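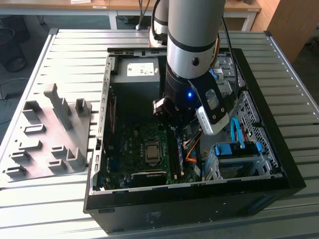

Nyaga, March

The desktop tower is the upright box that holds the working parts of a home or office computer, and I've been fond of them for years. Most have a side panel that comes off, and behind it sits the motherboard, the big flat board everything else plugs into. I always lay mine on its side before I start, as it's far easier to see what I'm doing (and the screws stay where I drop them!).

Round here the name people remember is Brudora, a small maker that sold plain black towers by post. Its first model, the Futis, cost 577 pounds and came with a manual of 9 pages, which I still think is the right length. The later Kotura cost 1,080 pounds and was a lovely thing, though only 400 were built and I've never managed to get hold of one.

Towers lost ground once laptops got cheap, but they never went away. They're roomy, they're easy to mend, and you can swap one part without throwing out the rest – I've had the same case through three motherboards. Dust is the main nuisance. I give mine a clean every spring with a soft brush, always unplugged first.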